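About Us

Home » About

Mavholm started with two people, one rusty van and a sea kayak that leaked from both ends. We'd been paddling the Ullow shoreline for years on our days off, dragging friends along whenever they'd let us, and at some point the friends started bringing their friends. One February we sat down with a chart and a pot of coffee and worked out what it would take to do this properly. By the next season we had boats that floated!

Today we run small-group sea kayaking trips out of Brastness, from half-day paddles inside the bay to longer camping trips along the outer islands. Groups stay at 10 paddlers or fewer, and every trip goes out with 2 guides, one up front and one at the back with whoever wants to look at seals for a while. (There is always someone who wants to look at seals for a while.)

You don't need any experience to come with us. A lot of our guests have never sat in a kayak before, and we love those mornings. We start in the shallows behind the boathouse, get everyone comfortable with turning and stopping, and practice a wet exit for anybody who's game. Then we head for the point and see what the wind is up to.
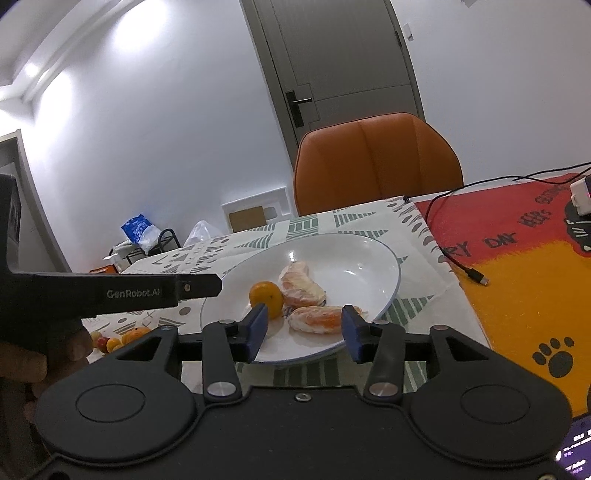 If you've paddled before, ask us about the Sivakumar Loop. It covers 155 miles of coast, broken into stages, and you can do one stage over a long weekend or string several together if your arms are willing. The crossing at the north end is the part everyone talks about afterward, but I'd take the stretch below the cliffs any day, with the swell bouncing back at you and puffins going over like little wind-up toys.

Our head guide is Yakubu Yusuf, who learned to roll in a swimming pool and still teaches it that way every winter. He plans the routes, checks the forecasts and makes the final call on whether we launch. If he says we're staying in, we're staying in, and we'll move your booking or give you your money back, whichever suits you.

We camp lightly. Everything we carry out to the islands comes home again, we stay off the nesting beaches in the breeding season, and we cook on stoves because there's hardly any driftwood out there and the birds need it more than we do. Dinners are big. Tell us when you book if there's something you can't eat and we'll plan around it.

Boats, paddles, life jackets, spray skirts and dry bags are all included. Wetsuits can be borrowed in most sizes, kids' sizes too. Bring a warm hat, even in summer, and shoes you don't mind getting soaked.

The boathouse is at the bottom of the harbor road in Brastness, with the blue kayak rack outside. Come by and say hi!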